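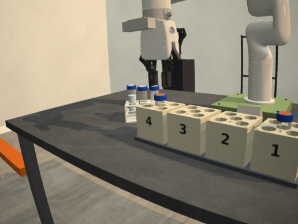
Sukix Tables and Worktops: Frequently Asked Questions

Last updated 21 November 2020

Ordering

How do I place an order?

Choose a table or worktop from the range pages, pick a size and finish, and go through the checkout. If you want a size that is not listed, fill in the made-to-measure form instead and we will send you a written quote. Quotes are held for a month.

Can I see a finish before I buy?

Yes. We send sample pieces by post. The first two are free and any more are charged at cost. Samples are cut from ordinary stock, so they show the colour and feel of the surface, but a small piece can't show how the pattern spreads over a full top. If you are choosing one of the mottled finishes, please look at the large photographs on the range page as well.

Which ranges do you sell?

Three at present. Comico is our range of dining and kitchen tables. Rodadon is the range of desks and workroom tables, with a heavier frame. Salinas is the worktop range, sold as a top only, with no legs.

Can I order a Salinas top and put my own legs on it?

You can, as long as the legs are fixed with screws no longer than the ones we supply. Longer screws will come through the surface. We can't replace a top that has been damaged this way. Trestles are fine and need no fixing.

What is the longest top you make?

2410 mm in a single piece. Anything longer is made in two pieces with a joint, and the joint will be visible. We mark its position on the drawing we send with your quote, and you can ask for it to be moved before you approve the drawing.

Do you sell to businesses and schools?

Yes. For larger orders please use the trade form. Trade orders can be paid by invoice once an account has been opened.

Can I change my order after I have paid?

Stock sizes can be changed until the order has been packed. Made-to-measure tops can be changed until you approve the drawing. After that the top goes to be cut and we can't alter it.

Delivery

How much is delivery?

Delivery is £50 to mainland addresses, whatever the size of the order. Samples are sent free. For islands and overseas addresses, ask for a price before you order. The checkout will not accept these postcodes.

Will the drivers bring the table indoors?

They will bring it to the first room on the ground floor if there is a clear way in. They do not carry tables upstairs, take doors off or remove old furniture. If you live in a flat with a lift, measure the lift first. A single-piece top does not bend and has to go in standing on its end.

How will I know when it is coming?

The carrier sends a text message the day before with a time slot. If the slot doesn't suit you, reply to the message and they will offer another. Please don't ring us to change a slot, as we can't see the carrier's diary.

What should I do if the parcel looks damaged?

Sign for it as damaged, take a photograph of the packaging before you open it and send us the photograph with your order number. Keep the packaging until we have replied. If the top is marked but you would like to keep it, we can sometimes agree a part refund.

Putting it together

Do the tables come in one piece?

No. Comico and Rodadon tables come as a top, a set of legs and a bag of fixings. The hexagonal key is in the bag. You will also need a cross-head screwdriver for the Rodadon.

Is it a job for one person?

Two people are needed to turn the table over once the legs are on. The rest can be done alone. Lay the top face down on a blanket or the flattened box, never on bare concrete or a tiled floor.

One of the legs wobbles. What have I done wrong?

Probably nothing. Slacken all the bolts by a turn, stand the table on its feet, press down on each corner and then tighten the bolts again, going across from corner to corner. If it still rocks, the floor may be uneven. Each foot has a small screw adjuster underneath.

My table came with a bolt missing.

Look in the folds of the cardboard first. If it isn't there, send us the order number and the letter printed beside the bolt on the instruction sheet. We post spare fixings free of charge.

Can I take the table apart when I move house?

Yes, and it will go back together as firmly as before if you keep the bolts. Rodadon frames can be left whole if you have a van. Don't carry any table by the edge of the top.

Care and cleaning

How should I clean the surface?

Wipe it with a soft cloth, warm water and a little washing-up liquid, then dry it with a second cloth. That is enough for daily use. Don't use bleach, scouring pads, wire wool or cream cleaners. They leave dull patches that can't be polished out.

Dark finishes show every mark. Is there a trick to it?

Dark tops show dust, fingerprints and dried water more than pale ones. Drying the surface after wiping makes the biggest difference. If smears stay behind, there is usually too much washing-up liquid in the water. Go over the top again with plain water. Furniture polish makes things worse, as it builds up into a film and catches the dust.

Can I put hot pans on it?

No. Use a trivet or a thick board. A mug of tea will do no harm, but a pan straight off the hob can lift the surface or leave a white ring.

How do I get rid of a white ring?

If it is faint, it may go by itself over a few days. You can try a cloth wrung out in warm water and left on the mark for a minute. If it doesn't fade, the heat has gone below the surface and there is no home cure that we know of.

What about ink, candle wax and glue?

Ink from a ballpoint usually comes off with a dab of methylated spirit on a cotton bud. Try it underneath the table first. Let candle wax go hard, lift it with a plastic card and wash off what is left. Most school glues come off with warm water. Strong instant glue doesn't, and scraping at it will do more damage than the glue.

Will the colour fade in the sun?

All finishes change slightly in strong sun, the red and brown ones most of all. If your table stands by a south-facing window, move things about on it from time to time so that you don't end up with a darker patch under the fruit bowl.

Can I use the table outdoors?

No. None of our tables are made for outdoor use, and this includes garden rooms with no heating in winter. Damp gets in at the edges and makes them swell.

Do scratches show?

Fine scratches show less on a mottled finish than on a plain one, and less on matt than on gloss. Don't cut directly on the surface. Felt pads under lamps, speakers and pottery are a good idea. Check them now and then for grit.

Do you sell a repair kit?

Yes, a wax stick in a colour near to each finish. It fills small chips at the edge quite well. It isn't meant for the middle of a top, where the wax will catch the light and wear away.

Returns and guarantee

Can I send a table back if I don't like it?

Stock sizes can be returned within 14 days of delivery if they have not been put together. You pay for the return. Made-to-measure tops can't be returned unless they are faulty or differ from the drawing you approved.

How long is the guarantee?

Tops and frames are covered for 2 years from the date of delivery. The guarantee covers joints that open, edges that lift and legs that fail in normal indoor use. It doesn't cover heat marks, scratches, water damage or tops that have been cut or drilled after they left us. Your rights in law are not affected.

Does the guarantee pass on if I sell the table?

Yes, if you give the new owner the order number. They will need it for spare parts too.

Are you open all year?

We close the workshop for one week in June for maintenance. Orders placed that week are taken as normal but nothing is cut or sent out until we reopen. Questions sent through the contact form are answered in the order they come in, usually within two working days.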